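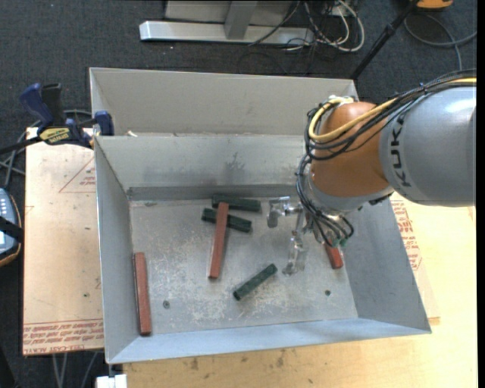
Informe de seguimiento del circuito de carreras por montaña Tillon
Segundo periodo, diciembre de 2020
Responsable técnico: Tsion Degefa
Destinatario: Barry Stockdale, programa de ayudas Sedgwick

1. Estado general
El circuito mantiene las 2 distancias previstas en la solicitud. El trazado corto está cerrado y medido. El largo sigue pendiente de la autorización de paso en el tramo del collado de Ploreck, solicitada en octubre. La propiedad ha pedido un plano con la anchura de la senda en los puntos estrechos; se entregó con la documentación complementaria y no hay respuesta.

2. Trazado y desnivel
La medición definitiva del recorrido largo arroja 914 metros de desnivel positivo. La cifra de la memoria inicial procedía de cartografía y no incluía la variante del barranco. Se ha modificado el perfil y se ha desplazado el segundo avituallamiento a la pista forestal, con acceso para vehículo de evacuación. El descenso final conserva el trazado original, salvo un desvío corto por la margen izquierda del arroyo para evitar una zona de raíces.

3. Participación
El límite por prueba queda fijado en 300 dorsales, con salida en oleadas. La inscripción no se abrirá hasta disponer de la autorización pendiente. Las categorías son las del reglamento aprobado; se añade una clasificación por equipos en la distancia corta, sin premio en metálico.

4. Cronometraje y señalización
Se ha elegido el sistema de cronometraje Trakton, con control en salida, meta y punto intermedio. La prueba de lectura en el punto intermedio dio resultados irregulares con los dorsales doblados, por lo que se usará chip de tobillo. La señalización será retirable en su totalidad. Falta adquirir las balizas reflectantes del tramo boscoso.

5. Ejecución económica
Se han comprometido alrededor de 2000 euros de la partida de material. La partida de asistencia sanitaria no ha tenido movimientos. Se solicita trasladar al periodo siguiente el saldo no ejecutado de señalización, sin variación del importe total concedido.

6. Tareas del próximo periodo
Cierre de la autorización de Ploreck.
Compra de balizas y repetición de la prueba de lectura.
Contratación de la ambulancia y revisión del plan de evacuación.
Envío del reglamento con la clasificación por equipos.

Si la autorización se deniega, el recorrido largo se sustituirá por la variante sur, ya reconocida sobre el terreno y pendiente de medición.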